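4.2 Wiping the washbasin

Of the household chores in the Tetonance set, cleaning a washbasin was the one our reviewers expected to be closest to ready. The surface is fixed, the reach is short and the tool is a plain cloth. We gave the task to the Midel humanoid in the same bathroom bay for the whole of June and recorded 187 attempts, each with a limit of 600 seconds. An attempt counted as complete only if the bowl, the rim and the base of the tap were free of visible residue at the end, and the cloth had been put back on the counter.
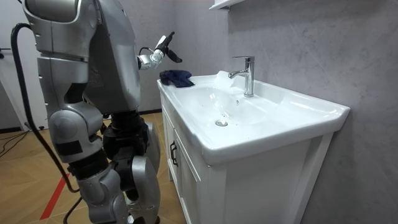 Figure 3. The washbasin task. The robot's gripper is open over the left back corner of the counter, above a bunched navy-blue cloth.

The hardest step was picking up the cloth. A sponge keeps its shape, but a cloth dropped after one attempt lay differently at the start of the next, and the grasp planner had been tuned on folded samples. When it took hold near the middle of the heap, the wipe that followed was usually good. When it caught a single corner, most of the cloth trailed behind the fingers and the pressure on the ceramic was uneven. We allowed 5 grasp tries before stopping an attempt – a person would rarely need a second.

Wiping the open bowl was less of a problem. The Erkano controller held a steady force on the sloping sides and slowed down near the drain. The area behind the tap was another matter. The wrist had little room between the tap and the wall, and the planner often chose to leave that strip alone, which meant that the attempt failed on residue even where the rest of the basin was clean.

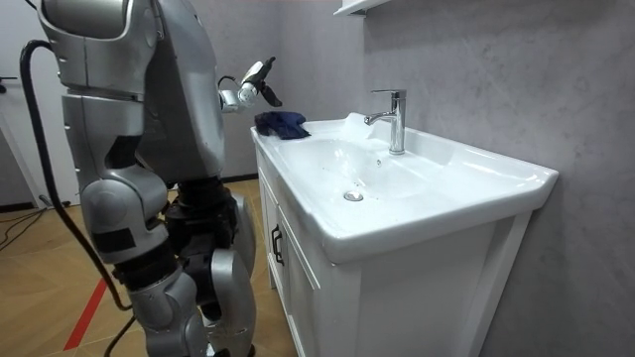 Sedgwick Domestic Robotics Group, Department of Mechanical Engineering

We also timed the work. Completed attempts had a median of 30 strokes, many of them over parts of the bowl already wiped. The controller keeps no record of where soap is left, so it repeats a set pattern and checks at the end. A person looks while wiping and goes straight to what remains.

On these results we would not call the chore solved. The robot can clean a basin if the cloth is well placed and someone is on hand to reset it, but a household would expect it to manage both parts alone. Section 4.3 repeats the test with a sponge and with the cloth hung over a rail.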